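The water diviner came up from Perlow on the bus, which I held against him. I thought a man who could feel water through forty feet of clay might have managed a car.

"Reece Kettle," he said, and shook my hand as if testing it for damp.

My aunt Sólveig had hired him. She was seventy-nine, she owned the last house on the ridge above Uvville, and her well had gone to mud in December. The drilling company wanted 800 dollars just to bring the truck up and look around. Kettle wanted 25 and lunch.

"You get what you pay for," I told her.

"I paid for your college," she said.

So I stood in the kitchen while he ate. He ate slowly, and he asked questions between bites. Where did the snow melt first? Did the dog have a place she liked to lie in summer? Who dug the old well? I noticed he was getting an awful lot of information for a man with a gift.

"Oddur Hjaltested dug it," my aunt said. "He hit water at 28 feet and wouldn't shut up about it until he died."

"Where'd he want to dig first?"

She had to think. "By the plum tree. My husband talked him out of it."

Kettle nodded and went on with his soup. I looked at my aunt to see if she had caught that. She was cutting him more bread. 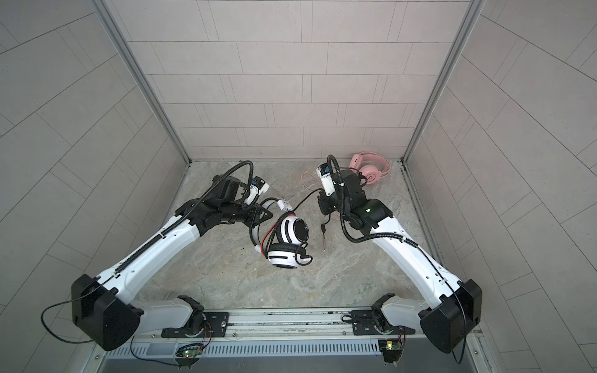
*Two arms, and a headset hanging from one of them.*

He used a forked stick, of course. He cut it from the hedge with a pocketknife and stripped the leaves that were left on it, and then he walked up and down the yard with his elbows tucked in and his eyes nearly shut. I walked behind him. I wanted to see his wrists. I had read that it's all in the wrists, that a man can push a stick down without knowing he's doing it, and I meant to be fair and allow him that he might not know.

He walked the north side of the house and nothing happened. He walked the drive. He stopped to tie his shoe. He was in no hurry to get to the plum tree, and I'll admit I admired that. A worse fraud would have gone straight there.

"Do you ever miss?" I asked.

"Sure."

"How often?"

"You'd have to ask the people I missed for."

"Gordon Beaulieu, over in Lauritsen," I said. I had made some calls. "He says you had him dig in two places and both were dry."

"Gordon dug where I told him the first time," Kettle said. "The second time he dug where he wanted the pond." He wiped his nose on his sleeve. "Did he say how deep he went?"

I hadn't asked. It annoyed me all the way down to the fence.

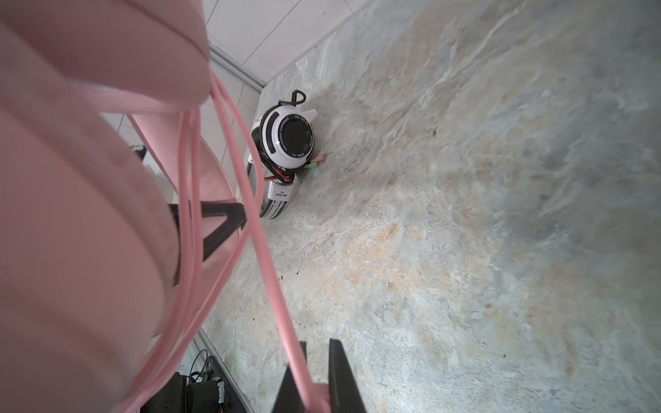
*Loops of thin pink cable, with a dark gray bracket behind.*

The stick went down beside the plum tree. I was looking straight at his wrists when it happened and I couldn't tell you whether they moved. They were ordinary wrists. One had a watch on it.

"Here," he said. "Not far down."

"That's where she told you Oddur wanted to dig."

"Yes."

"So you didn't need the stick."

He thought this over politely. Then he held it out to me, butt ends first. I said no. He kept holding it out, and my aunt was watching from the kitchen window with her arms folded, so I took it the way he showed me, palms up, and walked ten steps toward the tree.

I felt a tug. I knew it was my own hands. I know it now. I was cold and tired, I'd been told where to expect it, and a bent stick under tension wants to go somewhere.

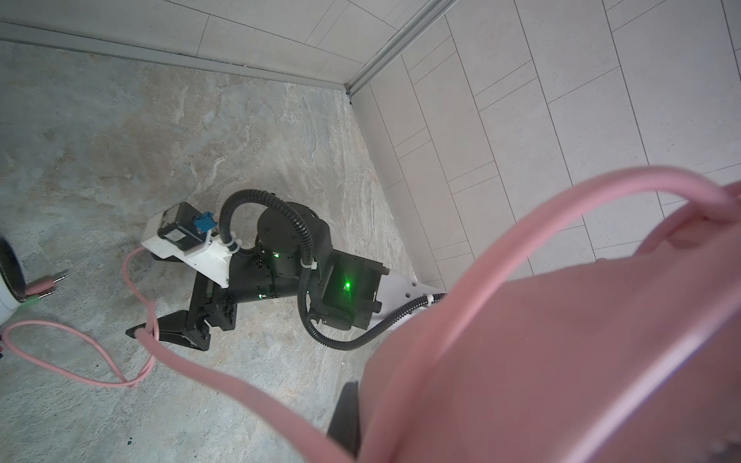
"Well?" said Kettle.

"Nothing," I said.

He took the stick back and threw it over the hedge. He pushed a piece of kindling into the ground for a marker, and we went in, and my aunt counted out his money on the table, next to the bread. He put it in his shirt pocket without looking at it.

I drove him down to the bus. It seemed petty not to. On the way he asked what I did for a living, and I said I checked insurance claims, and he said that must be interesting, finding out who was lying.

"Mostly they aren't," I said. "Mostly they just remember it wrong."

He laughed at that, and then he pointed out the windshield at a low spot in Þórarinn Frandsen's field, where the grass was standing up green through the frost.

"You could've found that one," he said.

The drillers came in the spring, after my aunt had sold the piano. The man in charge asked me where we wanted the hole. I told him he was the expert. He looked over the yard, and at the slope, and he scratched his neck for a while.

"What's the stick for?" he said.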